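Up at 5, no coffee left. Third week since packing went over to the arms at Nomley and I still walk to my old spot first thing. Feet just go there.

We used to be six on bags. Now two of us, plus whoever is on restock. Target is 348 a shift - by hand we did 200 on a good day and went home with sore thumbs. Thumbs are fine now. Back is worse, all that sitting and watchng.

Paper bags are the slow ones. Handles everywhere.
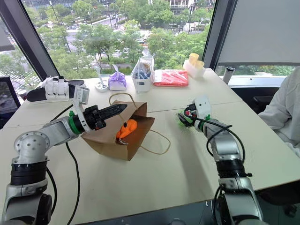

Too quiet, according to one of the packers at lunch, who misses the talking more than the work and says a shift feels twice as long when all you do is wait for a red light. I said at least we're still on the list. She said for now. Then we ate.

Meeting at 3 about retraining. 96 hours, paid, mostly on the Cutodby screens. Signed up before I could think about it. Pay goes up a bit after, they say - nothing in writting yet. Ask again tomorow. Buy coffee.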